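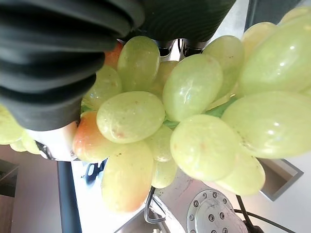
Adaeze Tijani

Sun 15 September

Back from the Treltmont debt help open day, typing this on the train so forgive the mess. Went mostly out of nosiness. Have a line of credit I'd like gone and a brother-in-law with a worse one.

Set up in the old Briggs building, second floor, no lift that I could find. Four rooms. Talks in the big one, one-on-one tables in the two at the side, coffee in the last. Coffee fine. Parking is a nightmare, take the train.

First talk was Ilham Halim on consolidation loans. Best part of the day by a mile. Main point: a lower rate over a longer term can cost you more in the end, and most people only look at the monthly payment. She did the sums on a whiteboard, slowly, and let people interupt. Someone asked if you should close the old cards once they're paid off. Her answer was yes if you know you'll use them, and she looked at the whole room when she said it.

Then the Traser people, who have a budgeting program. Slick. You link your accounts and it sorts your spending for you. Free for 40 days, then you pay, and I had to ask twice what you pay. Didn't sign up. Might have if they'd put the price on the handout.

Queued for a one-on-one. They run 15 minutes each and mine ran over, which was kind of them but not of the man behind me. Bring your statements!! I brought one out of three and felt silly. The counsellor went through the difference between an informal arrangement with the bank and a formal agreement, what each does to your credit file, and who has to agree to it. Also told me to ring the bank before I miss a payment, not after. Knew that. Had not done it.

Skipped the Prirklow session on student loans, doesn't apply to me. Heard clapping through the wall so maybe I missed something.

Gripes. Signage terrible. Program started late and the last talk got squashed to almost nothing, a shame as it was the one on dealing with collectors and half the room had come for it. Chairs awful.

They're doing another one in October, evening this time, same building. Collectors talk is meant to go first. Will go back for that with all the statments in a folder. Ringing the bank tomorrow at lunch.

My stop.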